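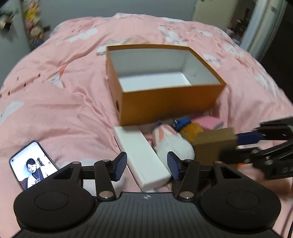
## 4. Packing a keepsake box on the bed

Okay, you've got your Quartey app set up (section 2) and you've picked what you're keeping (section 3, the hard one). Now we get to fill a box! I do all of mine on the bed. It's the right height for my back, nothing rolls off and breaks, and small stuffed animals can flop wherever they like while I make up my mind about them.

You can use the Lalov folding box that comes with the kit or any old shoebox. I've used both and the shoeboxes hold up fine.

### What you'll want within reach

- one open box, lid off and put somewhere you'll remember (I lose lids constantly)
- the small stuff you're keeping: plush toys, baby clothes, little fabric things
- any small cartons that are going in as they are
- 2 sheets of Raltetti tissue
- one label from the Illitz roll
- your phone, if you like company while you work

That last one is optional, but I really do recommend it. I pack with a video call going, phone lying right there on the covers, and whoever's on the other end gets asked "do you remember this?" every few minutes. It takes longer. I don't care, it's much more fun.

### Steps

1. Smooth the covers down so the box sits flat. If you have a puffy comforter, fold it back first or the box will lean and everything slides to one end.

2. Set the open box in the middle of the bed and heap your keepers beside it. Don't sort the heap yet! Just get it all in one place.

3. Look inside the box. Brush out any crumbs or paper bits, then lay one sheet of tissue across the bottom and let the extra run up the sides.

4. Put the long, narrow cartons in first, flat against one of the long walls. Try the carton in there before you commit. If it only fits on a diagonal, take it out and save it for a bigger box, because a diagonal carton wastes the whole corner on each side of it (I fought with one of these for most of an evening in September and the carton won).

5. Small square cartons go at the short end, snug in the corner. If your box has a handle slot, leave that end clear so you can still get your fingers in.

6. Now the plush. Biggest one first, on its back, ears folded down over its face. Knitted toys go next to it and never underneath, or they come out next year with a dent where the belly was.

7. Tuck baby clothes and other fabric pieces into the gaps. Roll them, don't fold them. A rolled sleeve fits almost anywhere, and it keeps the cartons from knocking around when you carry the box.

8. Lay the second sheet of tissue on top. Press down gently with both hands. If it springs back up over the rim, something has to come out, sorry.

9. Take a picture of the box before you close it. In the app, tap **Boxes**, then **New**, then **Add photo**.

10. Put the lid on, stick the label on a short end, and write down the number the app gives you. Mine are up to 20 now and I'd be lost without those numbers.

> **Note:** Folding boxes don't come with a lid in the basic kit. A sheet of cardboard cut to size works, or stack another box on top.

> **Caution:** Check toys for batteries before they go in. Anything that sings, lights up or giggles has one somewhere, usually behind a little flap in the back. Old batteries leak, and the stuff that comes out will ruin whatever it touches.

> **Caution:** Don't pack anything damp. If a toy has just been through the wash, give it 2 full days on a rack, even if the outside feels dry to you after one.

### If the box won't close

Take out the top layer and try turning the biggest plush on its side. That fixes it more often than you'd think. If it still won't go, start a second box and split things by kind, toys in one and clothes in the other. The app lets you link the two: open the first one, tap the three dots, and choose **Goes with**.

There's no real limit on how much you can log, by the way. I've got 2,681 items in mine and the search still comes up right away.

Moving boxes to a shelf or under the bed is in section 5.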